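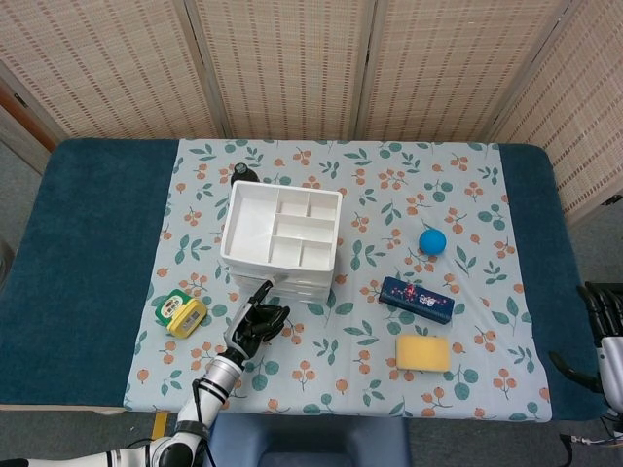 Local Elections Researcher (part-time, fixed term)

Purno is looking for a part-time researcher to follow council by-elections in Martinelli County through next February. Before you apply, a warning: if you already know what these results mean for the next governor's race, we are probably not the right office for you.

Every time a council seat changes hands on a turnout you could fit in a high school gym, somebody calls it a turning point. We have our doubts. The last seat in Grotia was decided by 366 votes, and within a day both parties were claiming a trend. We would like to see the precinct numbers first.

You will collect results from county clerks, check them against earlier cycles, and write short notes of 300 words or less. You will also knock on doors and ask people why they voted the way they did, or why they stayed home. Expect them to tell you about parking.

We need someone who can use a spreadsheet, read a poll with suspicion and drive. A politics degree is fine but won't get you an interview. Current campaign staff and party officers can't be considered.

The post is 2 days a week and pays $2,000 a month. There is no promise of an extension, whatever you may have heard about the Clovura grant.

Send a resume and one page on a local election story you didn't believe, and how you would check it. Applications go to the Purno office in Grotia by April 18, 2022. Please don't send predictions.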